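カテゴリ:観戦グッズ > 耳まわり > 使ってみた

Ondside「Ista」レビュー 首が鍛えられる観戦用イヤーマフ

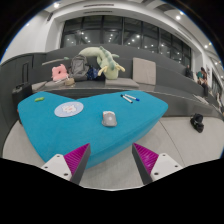 ターコイズブルーのオットマン

ドリフトやバイクのスタントショーを見に行くようになってしばらく経つが、耳については長らく気合いで済ませてきた。スポンジの耳栓を買っては片方だけなくし、残った片方を「次に使う」と言って上着のポケットに入れ、洗濯機で回す。この循環に終止符を打つべく、Ondsideの観戦用イヤーマフ「Ista」を買った。一シーズン使ったので、そろそろ何か書いてもいいだろう。

先に重さの話をする。738グラムある。自宅のキッチンスケールに載せて確かめた数字で、箱には「軽快な装着感」と書いてある。箱を書いた人はおそらく首が太い。私は太くないので、コラードサーキットの土手席で午前の練習走行を見終えた時点で、うなずくのに決意が要るようになっていた。

ただし、重いだけの理由は詰まっている。Istaは遮音のカップの中に場内放送の受信機を積んでいて、ダイヤルを周波数に合わせると実況が直接耳に入ってくる。これがたいへん良い。スタント系のイベントに通っている人ならご存じだろうが、場内スピーカーの実況は基本的に聞こえない。エンジンが回っていないときだけ聞こえ、そういうときに限って内容は駐車場の移動のお願いである。Istaを着けて初めて、私は実況が技の名前を言っていることを知った。これまで何年も、あの人はずっと叫んでいるだけだと思っていた。

遮音について。二輪のリミッター当て大会(正式には別の名前がついているが、やっていることはそれだ)で試した。耳の奥に刺さる高い音はきれいに丸くなり、腹に来る低い音はそのまま残る。観戦用としてはちょうどいい塩梅だと思う。低音まで消されたら、わざわざ砂ぼこりを浴びに行く意味がない。隣の席の会話も消えるので、連れに話しかけられても気づかない。帰りの車内が静かだったのはそのせいだと後で教えられた。

外の音を拾うモードもある。右のカップのボタンを長押しすると小さなマイクが働いて、人の声が聞こえるようになる。うまくいけばの話だが。風が吹いていると、人の声の代わりに風の声が聞こえる。屋外専用のような顔をした製品が風に弱いのはどうなのか。売店で焼きそばを頼むときは素直に片耳をずらしている。このとき残った側の締めつけが急に強くなり、注文する顔が歪むが、焼きそばは普通に出てくる。

操作系はダイヤルがひとつ、ボタンがふたつ。ダイヤルは音量と選局を兼ねていて、押し込みながら回すと選局になる。手袋をしたままでも回せるのは偉い。ただ、手袋をしたままだと押し込んでいるのかいないのかがわからない。決勝の大事なところで実況の音量を上げたつもりが、どこかの業務連絡らしき電波を受信し、表彰台の決まる瞬間に「コーン足りてます」という報告を聞いた。足りていてよかった。

電池は公称9時間。これはほぼ信じていい。朝のゲートオープンから着けて、閉会のデモ走行まで切れたことがない。むしろ先に切れるのは人間のほうである。充電端子は左カップの底にあり、ゴムの蓋がついている。この蓋が固い。爪で開けようとすると爪が負ける。私は硬貨を使っているが、おかげで蓋の縁が少し毛羽立ってきた。防滴性能に影響がないかは知らない。知りたくもないので、雨の日はタオルをかぶっている。

比較のために、以前借りて使っていたGrirevierの入門モデルについても書いておく。あちらは受信機なしの純粋な耳当てで、軽く、たためて、何も考えなくていい。遮音の質だけで言えば、正直なところ私の耳では差がわからなかった。頭の形にもGrirevierのほうが素直に沿う。Istaのヘッドバンドは頭頂部の一点に荷重が集まる設計で、帽子なしで半日使うと、そこに小さな凹みができたような気分になる。鏡で見ても凹んではいないので気分の問題だが、観戦は気分でするものだ。

つまり受信機が要るかどうかで決まる。場内放送を電波で飛ばしていない会場では、Istaはただの重い耳当てになる。私の行く範囲だと、コラードのような常設コースはたいてい飛ばしていて、商店街の裏や港の広場を一日だけ閉鎖してやるイベントはまず飛ばしていない。そして面白いのはだいたい後者だ。買う前に、自分がどちらに多く行くのかを考えてほしい。私は考えずに買った。

消耗品の話。イヤーパッドは交換式で、純正が左右セットで3,411円する。端数の11円に何らかの信念を感じる。夏場は汗を吸うので毎年換えるように説明書にあるが、表面を固く絞った布で拭いて日陰に干しておけば、そこまで急がなくても大丈夫そうだ。交換そのものは簡単で、古いパッドをめくって外し、新しいほうの溝を縁にはめていく。最後の数センチだけが異様にはまらない。浴槽の栓の鎖を直すときのような姿勢になる。

付属の収納袋は薄い巾着で、本体を入れると口が閉まらない。なぜつけたのかはわからないが、今は予備の電源ケーブルと、例の片方だけの耳栓が入っている。

色は黒と橙の二種。橙を買った。スタンドで見失わないという触れ込みだったが、橙はコーススタッフのベストの色でもあるらしく、トイレの場所を二度聞かれた。二度とも答えられたのだから、通った甲斐はある。

保証は購入から13か月。12でよさそうなところを一か月足してくるあたり、毎年同じ時期の大会で壊れる客を想定しているのかもしれない。だとしたらなかなか親切だ。私のものは今のところ壊れていない。十一月の最終戦で一度コンクリートの段から落としたが、橙の塗装が欠けただけで受信も遮音もそのままだった。重いものは丈夫、という古い法則はまだ生きている。

気に入ったところ
・実況が日本語として聞こえる
・高音だけを丸める遮音
・電池が一日もつ
・落としても平気だった

気に入らないところ
・重い
・風の日の外音モード
・選局と音量が同じダイヤル
・充電端子の蓋
・もう一度書くが、重い

こんな人には合うと思う。常設コースに年に何度も通い、実況を聞きたくて、首に自信がある人。子ども用には大きすぎるし重すぎるので、素直に子ども向けの軽い耳当てを別に買ったほうがいい。初めて見に行くという人にも、まずは薬局の耳栓をすすめる。なくしても腹が立たないし、洗ってしまっても被害が小さい。

来季も使うつもりでいる。冬のあいだは棚の上に置いてあるが、棚板が少したわんできたので、そろそろ下の段に移す。

お問い合わせ|当サイトの文章・写真の無断転載はご遠慮ください|ページの先頭へ戻る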